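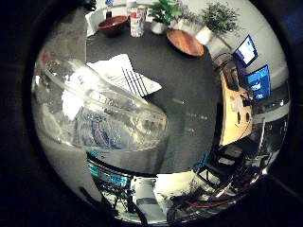

4. Setting Up the Tritach Countertop Water Filter

Read this section through once before you start. Set-up takes some 75 minutes, and most of that is soaking time. You will need a clean sink, a soft cloth and a pitcher or jug that holds at least 5 cups.

4.1 Preparing the cartridge

1. Wash your hands. Remove the cartridge from its sealed bag and keep the bag until set-up is finished.
2. Peel the paper tab off the bottom of the cartridge. Leave the mesh disk in place.
3. Stand the cartridge upright in cold tap water, deep enough to cover the top vent. Soak for one hour.
4. Lift the cartridge out and shake it gently over the sink. A little gray water is normal at this stage.

Caution: Do not soak in hot water. Heat damages the filter bed, and a cartridge that has been heated must be replaced.

4.2 Assembling the unit

1. Rinse the upper tank, lower tank and lid with mild dish soap and cold water. Do not put them in the dishwasher.
2. Place the rubber washer over the cartridge stem, flat side up.
3. Push the stem through the hole in the floor of the upper tank. Thread the wing nut on from below and tighten by hand until it stops.
4. Set the upper tank on the lower tank so that the two arrows line up.

Note: If the wing nut feels crooked, back it off and start again. Forcing it will strip the thread, and the stem cannot be repaired separately.

4.3 First fill

1. Fill the upper tank to the MAX line and let it drain completely.
2. Empty the lower tank into the sink. Do not drink this water – it can be used on house plants.
3. Repeat steps 1 and 2.
4. Fill a third time. This water is ready to drink.

A full tank drains in about two hours. Slower flow usually means trapped air. Remove the cartridge, soak it again for 20 minutes and refit it.

4.4 Setting the reminder dial

Turn the dial on the lid to the current month. Replace the cartridge after 174 days or 595 fills, whichever comes first. Replacement cartridges are sold under the name Tazi and fit all Tritach models except the travel bottle.

For leaks at the tap, go to Section 6.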